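Re: [cell-upkeep] wrist camera pose drifting in the door sim

Hi all,

Sorry for the slow answer, I had the Trurlow setup half taken apart and didn't want to write until I had it back in one piece. I've been chasing the same thing as Ewan in our simulated two-arm robot, the one with the door handle task, and I think I have a decent way to go about it now. Two renders to go with the rest of this: 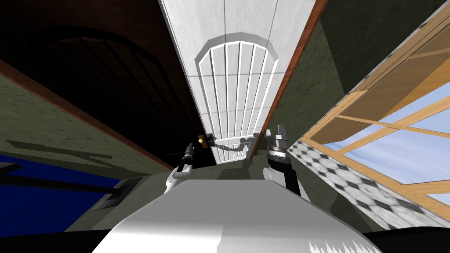
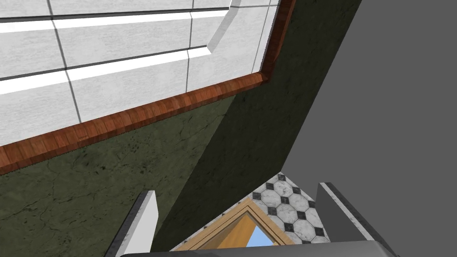
First one: both arms up by the door handle. Second one: looking out past the open gripper fingers.

Ewan Cosgrove wrote:
> We moved our door cell over to the new Kovum scene files in February
> and ever since then the wrist view looks tilted compared to the old
> one. The head view seems fine. I've re-entered the camera mount
> twice and it's still off. Is it the mount, or is the arm itself
> sitting wrong? I don't want to redo all 59 saved poses if I can
> help it.

Don't touch the saved poses yet! I did that first, and I lost a whole afternoon to it and then had to put every one of them back from the backup.

What I'd do is open the gripper all the way and look only at the fingers in the wrist view. Never mind the walls and the trim, they'll be at crazy angles whenever the wrist is turned and they tell you very little. If the two fingers come up from the bottom the way they did in your old renders, the camera mount is okay and your trouble is further down the arm. In our case the fingers matched and the room didn't, so I went through the joint zeros one at a time and found joint 9 (we number straight through, left arm then right) off by 2 degrees. Small number, big lean by the time it gets out to the wrist.

Then I go back to the head view with the arms raised to the handle and compare the grippers with the lever and the door frame. I keep an old render open beside the new one and flip between them — much easier than reading numbers off the log. Do one arm, save, then do the other. I tried both together and couldn't tell which change had done what.

One more thing, Ewan: check whether your Kovum import kept the Drerach offsets file or wrote its own. Ours had both sitting in the folder and was loading the wrong one. McKinnon has a little script that prints which file gets loaded at startup, and I can send it over if he doesn't beat me to it.

I still have to go through the left arm properly, so if anybody has a good set of zeros for that side, please post them.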